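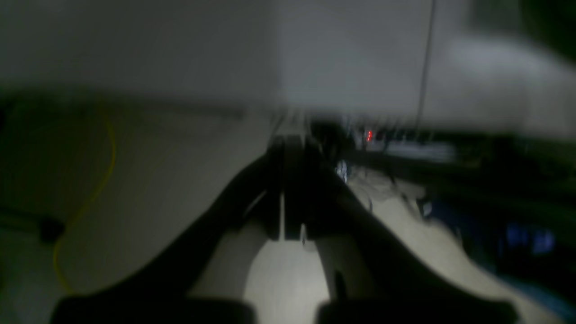

Bench by the back wall, yellow cable still out on the left.

2024-12-17

Bench day! Been wanting a proper go at this since August, when the Moroz order landed and everything got shoved wherever it fit. Started with the surface itself. It's the pale beige top we got from Zondwood and I'd forgotten how nice it is to work on when you can see it. Wiped it down twice with plain water and a drop of dish soap, no solvent (the Billico spray left a haze on the offcut I tried, so that's gone back in the cupboard).

Measured up while I had the tape out. Usable depth from front edge to wall is 600 mm. The new shelf upright wants to sit 523 mm from the left end, which clears the power board nicely. I'd pencilled in 532 on the old sketch, so please ignore the old sketch!

Light: still patchy. The wall is brighter over to the right and goes grey on the left, and the bench does much the same, with the left side dropping into shadow right where the fiddly wiring gets done. Tried the Mundberg lamp on its short arm and the colour is gorgeous, really even, but it throws a hard shadow off anything tall. Will try it bounced off the wall tomorrow. Pale wall, might as well use it.

Cables. The yellow one is the one I like best because you can find it at a glance, and I'd love to get the rest in colours as well. Plan is:
yellow – stays on the left, clipped along the back
black – all through the tray under the bench
spares – coiled, tagged, top drawer

Clips are the stick-on kind. Tested one on the underside overnight with a bag of washers hanging off it and it hadn't budged by morning. Very pleased with that.

Still to do: sort the dark jumble at the back, label the drawers, find the missing 4 mm driver. Shelf brackets need longer screws than the ones in the packet, so grab some next hardware run.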